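Why Does a Vase Have a Neck?
A page for curious children, from the Kouris Reading Corner

Look around the room where you sit now. Maybe there is a cup near you. Maybe there is a bottle, a jar, a bowl, or a vase with flowers. All these things have the same job. They hold something inside, so that it does not run away over the table.

A thing that holds something inside is called a vessel. It is an old word. People use it also for ships, and for the little tubes that carry blood in your body. On this page we speak only about the vessels that stand on tables and shelves.

If they all have the same job, why do they look so different? Why is the cup wide at the top and the vase narrow? Let us find out.

The parts of a vessel

Vessels have parts with names, and many of the names come from our own body. This makes them easy to remember.

The mouth is the opening at the top.
The lip is the edge of the mouth. When you drink from a cup, your lip touches its lip.
The neck is the narrow part under the mouth. Not every vessel has one.
The shoulder is the place where the neck becomes wide.
The belly is the widest part.
The foot is the bottom, where the vessel stands.

Some vessels have ears too! In many languages the handles of a pot are called ears. If you have a grandmother or a neighbor who speaks another language, ask what she calls them.

A cup usually has a mouth, a lip, a wall and a foot. It has no neck and no shoulder. A cup is a very simple vessel, and it does its work very well.

Wide mouth or narrow mouth?

Think about what you do with a cup. You put your face to it. You put in a spoon, and sometimes a piece of bread or a cookie. After that somebody must wash it, and the sponge must reach the bottom. For all this a wide mouth is good.

Now think about flowers. If you put three tulips into a wide bowl, they fall to the side. They need something to lean on. The narrow neck of a vase holds the stems close together, and the flowers stand up. Below the neck is the belly, with enough place for the water that they drink.

A narrow neck helps with other things as well. In old times people carried water and oil a long way, on a cart or on a donkey. The road had many stones and the jars were shaking all the time. From a wide mouth much oil would jump out. From a narrow mouth only a little came out, and the mouth could be closed with a piece of cork or wood, or with some cloth. Less dust went in, and fewer flies.

But a narrow neck makes trouble too. It is slow to fill. It is difficult to clean inside. And if you drop a pencil in, you may need a long time to get it out again.

Why does the water say "glug"?

Fill a bottle with water and turn it over above the sink. The water does not come in one quiet stream. It comes in jumps, and each jump says glug.

The reason is air. When water goes out, air must go in and take its place. In a bottle there is only one narrow door for both of them. First some water goes out, then a bubble of air goes in, then water again. They take turns, like children at the door of a school bus.

Do the same with a cup. The door is so wide that water and air can pass at the same time, and you hear no glug, only a splash.

Who falls over first?

Every thing has a point where its weight is in balance. We call it the center of gravity. If this point is low, the thing stands well. If it is high, the thing falls over easily.

A vessel with a big round belly near the bottom has much of its weight low down. You can push it a little and it comes back. A tall vessel with a small foot is more nervous. And when you put long flowers in a light vase without water, the weight goes up, and one cat is enough to finish the story. So water comes first and flowers second.

Also the foot is important. A wide, flat foot makes a vessel calm. Some old Greek jars had a pointed foot, and they could not stand alone on a flat floor at all. People leaned them on a wall, or pushed them into sand, or packed them close together in a ship.

How do you make a hollow thing?

The oldest way in clay is very simple. You take a ball of clay, push your thumb into the middle, and pinch the wall all around until it is thin. This is a pinch pot, and people made pots with their hands like this long before there were any machines.

The second way is with coils. You roll the clay into long snakes and put one snake on top of the other, round and round. If each snake is a bit shorter than the one before, the pot becomes narrow. So you can build a neck.

The third way is the potter's wheel. The clay turns, and the potter's hands stay almost still. With one hand inside and one hand outside, the wall grows up between them. To make a neck, the potter puts both hands around the top and presses very softly while it turns. Potters call this collaring, as if the pot gets a collar.

After that the pot must dry slowly, and then it goes in a very hot oven called a kiln.

Rough or smooth? 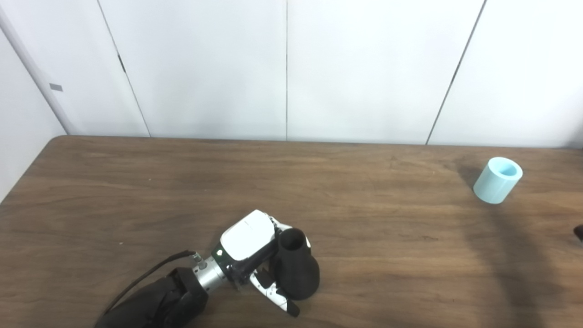 The dark vessel has a narrow neck, a small round mouth and a round belly, and its skin looks a little rough. The light blue cup on the right has one wide open mouth and looks smooth. You can find the parts from our list on both of them, and see which parts the cup does not have.

Eirini Alexiou: My class read this page on a Tuesday, and then the children wanted to know which vessel holds more, the tall one or the fat one. We did it with water. We had a slim vase and a low round bowl from our kitchen, and almost all the children voted for the vase. The vase took 300 milliliters. The bowl took 456! They did not believe me, so we poured it all again. My advice is to put a big towel under everything, and to let the children write down their guess before anyone touches the water.

Thank you, Eirini! Your children met an old trick of the eyes. We look at how high a thing is, and we forget to look at how wide it is. You can do the same test at home.

Try it: the big pouring test

You need:
three or four vessels of different shape (ask first which ones you may use)
a measuring cup
a jug of water
a towel
paper and a pencil

Put the vessels in a row on the towel. Write down which one you think holds the most, which one is second, and so on. Fill the first one to the lip, but slowly. Pour the water from it into the measuring cup and write the number. If the measuring cup becomes full, empty it back into the jug and count on. Do this with each vessel, then compare the numbers with your guess.

If you have a vessel with a narrow neck, listen when you pour it out. Does it glug? Does it glug faster at the beginning or at the end?

Small dictionary

Belly - the widest part of a vessel.
Coil - a long roll of clay, like a snake.
Collaring - making the top of a pot narrow on the wheel.
Kiln - a very hot oven for clay.
Vessel - a thing that can hold something inside.

Next page: Why do teapots drip?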